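Unit 5 notes: Funding a game studio

Instructor: Marietjie Mokoena
Seminar leader: Bayu Sitompul

5.1 Sources of money

A small studio pays for a game in one of three ways: its own savings, a publisher advance, or outside investors. The source decides who gets paid first once the game sells.

Publisher advance. The publisher pays in stages, each tied to a milestone. The advance is recouped from sales before the studio receives any royalty. Check whether marketing costs are also recouped. In the Plerlow contract (reader, section 2) they are.

Equity. Investors buy shares in the company and are not repaid from sales. They gain only if the company pays dividends or is sold.

Reward crowdfunding. Backers pay early and receive a copy of the game. They hold no shares. Fees, taxes and physical rewards come out of the total raised.

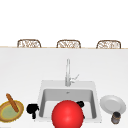
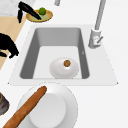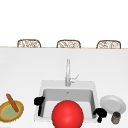
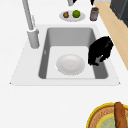 Fig. 5.1. Rendered kitchen interior, four images.

5.2 Worked case: Dultbridge

Dultbridge is a puzzle game by the studio Plundcombe. The campaign drew 800 backers against a target of 1000. The platform used an all-or-nothing rule, so no money was released. The studio then signed with the publisher Teoh and gave up the console rights for two years.

Points to note:
- The target was set from the full budget. A smaller target covering the first milestone would have been met.
- Console rights were traded without a reversion clause for unreleased ports.
- The studio kept the sequel rights. Compare Plerlow, where they passed to the publisher.

5.3 Terms

Recoupment: recovery of the advance from the studio's share of revenue.
Dilution: the drop in an owner's percentage when new shares are issued.
Reversion: return of rights to the studio after a set period or event.

Reading for seminar: reader, sections 2 and 3. Bring a one-page budget for your own project. Drafts are due in May, before the pitch session.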